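Lurnilmont Toy Library - progress note, September
To: Mhairi Munro
From: Rin Mizuno

Quick one as I'm out again at 3. Sorting is going ok, slower than planned. Donations from the Guthrie drop-off all in now, 703 items on the list. Wedberg boxes still to come.

Done so far: soft toys bagged and labelled. Puzzles checked, 11 binned for missing pieces. Small plastic stuff (animals, blocks, odds and ends) goes through the big grey bin on the table first, then into tubs by type. Animals are the slow part, knobbly ones take an age to wipe down.
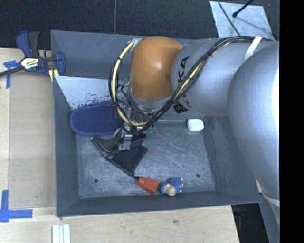 Money
Spent 200 on tubs and lables, reciepts attached. Nothing else out of the grant this month. Shelving quote from Trulora is higher than we budgeted, have asked for a cheaper one without the doors.

Still to do
Blocks - red ones need matching to sets, might just go in as loose.
Borrowing cards, 13 families signed up, cards not printed.
Decide on a charge for lost pieces. Need your view on this before we open.

Can you confirm the second payment is still on for next month? Will send the full item list once Wedberg is in.

Rin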